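Unit 7: Chores as a benchmark for two-arm manipulation
Course: Applied Automation, spring term
Required before the lab: Unit 6 (grasp planning), data sheet for the Cendwood cell

7.1 What counts as a chore

For this course a chore is a task with three properties. The objects vary from run to run. The starting layout is not fixtured. Success is judged by the end state of the table, and the path taken to reach it is not scored. Clearing a tray, sorting small parts into a pen holder and wiping a counter all qualify. Loading a press from an indexed magazine does not.

A chore is "solved" when the error rate is low enough that a person can leave the room. Under that definition very few are. Published success rates usually refer to one table, one set of objects and a human who resets the layout between runs. Read the methods section first.

7.2 Handover and sharing a workspace

Two arms on a common rail can reach the same objects, so the planner has to decide which arm holds, which arm waits and how close they may come. The case to study is a small block held by one gripper while the other stands open opposite it. Closing the second gripper is easy. Deciding when the first may release is the hard part, and a fixed delay is a poor answer. Use finger force or motor current where the hardware reports it.

Note the other items on the table when you plan the approach. Stemware has a high center of gravity and a narrow grasp region. Clear plastic returns unreliable depth.
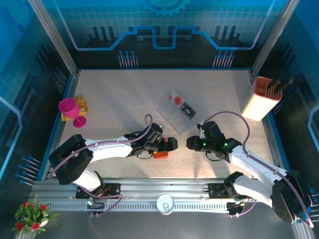
7.3 Error budget for a tabletop task

Take a task of 26 steps. If each step succeeds 99 percent of the time and failures are independent, the whole task succeeds about 77 percent of the time. At 95 percent per step it drops to about 26 percent. Household work is long, so per-step reliability matters more than speed.

In the Sekstead trials, 1277 attempts were logged and 285 ended in a failure. Of those failures, 33 were dropped objects. Most of the remainder were missed grasps in which the gripper closed beside the object and the controller carried on. Detecting the miss would have allowed a retry.

7.4 The view from the wrist

A wrist camera removes part of the calibration problem, as the target and the fingers appear together. It brings its own difficulties. The arm shades the work. Glare flattens the texture of a pale surface, and brushed metal changes brightness with a small rotation of the wrist. A tray rim in a strong color is a better feature to track than the metal base inside it.
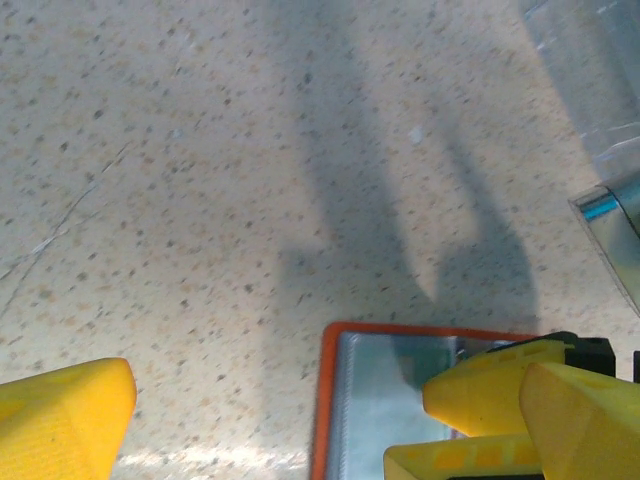 Notes prepared by Ikhsan Tarigan
Lab section: Prasetyo Simanjuntak

7.5 Shop floor compared with home

Shop-floor chores are closer to being practical. Lighting can be fixed, trays can be standardized and a stopped cell has someone nearby. The Skamico kitting line follows this pattern: the robot fills the trays and a worker clears the exceptions. A home offers none of these conditions, and the acceptable cost of a broken glass is close to zero.

7.6 Problems

1. Repeat the calculation in 7.3 with one retry allowed per step. State your assumption about miss detection.
2. Propose a release condition for the handover in 7.2 that does not depend on elapsed time.
3. Read Quách, chapter 4. List the resets performed by a person in each experiment and say which of them a robot could do.

Problem 2 is due at the start of lab. Bring the other two in April with the project outline.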